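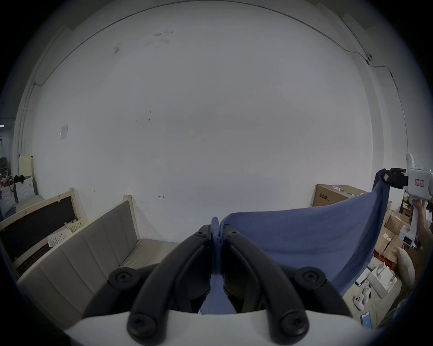 Can a party branch change its candidate after the members have voted?
Only if the regional office cancels the vote, and it must give the reason in writing to all members.

I write this because many people in Rurkham ask me the same thing since Friday. I was at the meeting, so I will try to explain in order. English is my third language, please be patient with me.

The meeting was called for 1730 in the school hall at Cladmont Road. It started late. The chair, Themba Swanepoel, read the rules first, and then the names of the two people who wanted to be candidate for the ward: Palesa Maluleke and Mpho Zwane.

Each of them had 5 minutes to speak. Palesa spoke on the bus route and the rubbish collection. Mpho spoke on jobs and the old Bernunard factory. I found both speeches fair. Mpho went over his time and the chair let him finish his sentence. It was a long sentence.

Then came the vote. The rule says a member must be paid up for the year and must live in the ward. At the door they checked the names on a printed list. The list was from August. This is where the trouble began.

Some people who joined after August were not on the list. They had receipts on their phones. A few were let in and a few were sent home, and it depended on which of the two tables you went to. I saw this with my own eyes, because I stood in the wrong queue first and then moved to the other.

The result was read out: Palesa won by 2 votes. There was clapping, and also people shouting "count again". They did count again, in front of us, and the number was the same.

So the counting is not the problem. Please stop sharing the message that says papers were hidden. I have asked three people who shared it and not one of them was in the hall. The complaint is on who was allowed to vote.

The complaint came from Mpho's side on Sunday. I have read it. It is one page and quite polite. It asks for the vote to be held again with a new list. It does not accuse Palesa of anything, and I wish people would read it before they write under her posts.

The answer from the region is signed by Bheki Shabalala and has the date 06/02/2026. He says the complaint is "received and under study", and until it is decided the branch should not print any posters. He does not say how long the study will take.

Now the posters. Somebody did print posters. There are 100 of them with Palesa's face, and I am told they were ordered before the letter arrived. I believe that, but they should stay in the box for now. One is already on the fence near the Cai bakery. Please take it down, whoever put it there.

A neighbour asked me if the other parties can use this against us. Of course they can. They are doing it already. The councillor we have now made a joke on it at the ratepayers' evening and got a good laugh. I laughed a little too, I am sorry to say.

What I would like: a new list, put on the door of the hall one week before, so every member can look for their own name and complain in time. Then one table. Then vote again, if the region says so. If Palesa wins by fair means the first time, she will probably win the second time as well, and then it is finished.

Jin-sol Ryu wrote to me that a second vote is unfair to the winner, as she followed every rule. I understand this point and I have no good reply to it. She did follow every rule. But the members with receipts also followed every rule.

Someone asks who I voted for. I prefer to keep that to myself. The ballot was secret and I was happy about that part at least.

Another question, from a new member: "I was sent home, do I have to pay again to be on the list?" I asked the branch secretary this morning. You do not pay again. Bring the receipt and something that shows your address, and ask for your name to be written down while you are standing there. Keep a copy.

Correction to my post on the speeches: Palesa also spoke on the clinic hours. Her cousin reminded me, thank you.

I will write again when the region answers. Until then I know as much as you do.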